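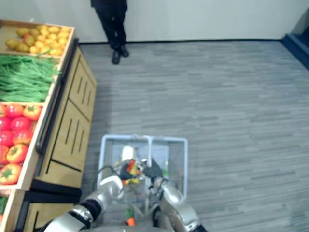
Bohnen und Tomaten am hölzernen Gemüsestand

Kurzer Thread zur Sternbedeckung im August. Ein Hauptgürtel-Asteroid zieht vor einem Stern her, der Schatten läuft über die Erdoberfläche, und wer im Pfad steht, misst die Dauer des Lichtabfalls. Ausgewertet ist inzwischen alles außer der Aufnahme von Rawan Khalaf.

Positive Ergebnisse liegen von zwei Stationen vor: Skotimholm (Danica Halás) und Flondport (ich). Corey Sutcliffe stand nördlich des vorhergesagten Pfads und hat einen durchgehenden Lichtverlauf ohne Abfall. Ein negatives Ergebnis ist für die Auswertung genauso verwendbar, es begrenzt die Silhouette nach außen.

Zur Geometrie: Der Stern kann als Punktquelle behandelt werden, seine Strahlen kommen praktisch parallel an. Der Schatten hat damit annähernd die Größe des Asteroiden selbst. Dauer mal Schattengeschwindigkeit ergibt eine Sehne durch das Profil. Mehr steckt in einer einzelnen Station nicht drin.

Die Sehne aus Flondport beträgt fast 49 km. Die aus Skotimholm ist deutlich kürzer und liegt näher am Rand. Einen Durchmesser gebe ich daraus nicht an. An die Endpunkte lassen sich zu viele Ellipsen legen, auch mit der negativen Station im Norden als Schranke.

Aufnahme Flondport: 1337 Einzelbilder, davon der größte Teil vor und nach dem Ereignis. Das lange Vorlaufstück ist Absicht. Ohne ungestörte Strecke auf beiden Seiten kann man das Rauschen nicht sauber schätzen, und davon hängt die Fehlerangabe für Ein- und Austritt ab.

Zeitbasis: GPS-Zeitstempel, direkt ins Bild eingeblendet. Die Systemzeit des Rechners habe ich mitgeschrieben und verglichen, sie driftet während der Aufnahme sichtbar. Bitte keine Meldungen einreichen, die allein auf der PC-Uhr beruhen, auch wenn kurz vorher synchronisiert wurde.

Noch ein Punkt zum Zeitstempel, weil Daiane Brito danach gefragt hat: Je nach Kamera bezeichnet er Anfang, Mitte oder Ende der Belichtung. Der Unterschied ist eine halbe bis ganze Belichtungszeit und geht als systematischer Versatz in beide Kontakte ein. Die Dauer bleibt gleich, die Lage der Sehne verschiebt sich.

Photometrie mit Wasto, feste Blende, zwei Vergleichssterne. Der hellere der beiden war in einigen Bildern nahe an der Sättigung. Ich habe die Reduktion deshalb mit dem schwächeren allein wiederholt. Die Kontaktzeiten ändern sich innerhalb der Fehlerbalken, das Rauschen nimmt etwas zu.

Bei Wasto aufpassen: Die Voreinstellung lässt die Blende dem Zielstern nachlaufen. Während der Bedeckung ist der Zielstern aber weg, und die Blende wandert auf den nächsten Rauschbuckel. Das Nachführen muss an einen Vergleichsstern gekoppelt werden. Steht im Handbuch, allerdings weit hinten.

Der Abfall in Flondport ist beim Eintritt scharf. Beim Austritt gibt es einen Zwischenwert, also ein Bild mit teilweise zurückgekehrtem Licht. Das passt zu einem Austritt mitten in der Belichtung. Einen Doppelstern leite ich daraus nicht ab, dafür müsste die Stufe auch in Skotimholm auftauchen, und Danicas Kurve zeigt keine.

Montierung war die Forsyth, am Mittwoch davor neu eingenordet. Nachführfehler im üblichen Rahmen, keine Korrekturen während der Aufnahme. Wind schwach, Himmel leicht dunstig. Der Dunst hebt den Hintergrund an, ist aber über die Vergleichssterne gut zu erfassen.

Abweichung von der Vorhersage: Die Mitte der Bedeckung kam bei beiden Stationen etwas später als gerechnet, mit gleichem Vorzeichen und ähnlichem Betrag. Das spricht für einen Fehler in der Bahn entlang der Bewegungsrichtung. Senkrecht dazu – also in der Lage des Pfads – ist mit unseren Sehnen wenig zu sagen.

Eckhard Voß hat die Lichtkurven unabhängig reduziert, mit eigener Software und ohne meine Zeiten zu kennen. Eintritt identisch, Austritt um einen Bruchteil der Belichtungszeit verschoben. Gemeldet wird mein Wert mit dem größeren der beiden Fehler.

Offen ist die Station Khalaf. Die Datei ist da, im eingeblendeten Zeitstempel fehlen aber stellenweise Ziffern. Sobald klar ist, ob Bilder verloren gegangen sind oder nur die Einblendung, kommt die Sehne dazu oder die Station wird als unbrauchbar geführt.

Rohdaten und Reduktionsprotokoll für Flondport gebe ich auf Anfrage weiter. Bitte dazuschreiben, ob FITS oder das Originalvideo gebraucht wird.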